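Jususau opens up its back tables

July 7, 2024

I finally made it over to the open afternoon at Jususau, the shared workshop above the old Iswood store, and I'm so glad I went! I figured I'd stay maybe half an hour and ended up missing two buses. Kha Triệu, who runs the place with Hòa Đoàn, told me 40 people had signed up and 28 had already come through before I even found the stairs (the sign is still on the wrong door, by the way).

Most of my time went to the green work mats, where the foam blocks and other shapes get picked up and moved.
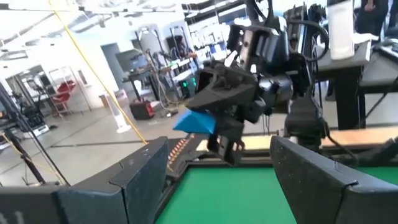
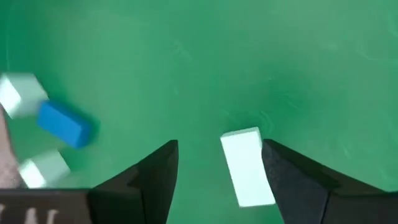 Hòa wants to keep the afternoons going once a month through December, with the next one run together with the folks from Drornard. Entry stays free, but you do have to put your name on the list, and kids under 12 need a grown-up along. Doors open at 3 and things wind down when the coffee's gone – so get there early. I brought my nephew's old building blocks as a donation and Kha took the whole bag, so if you have any sitting in a closet, bring those too. Parking out back is tight, four spots and one of them is usually the bakery van.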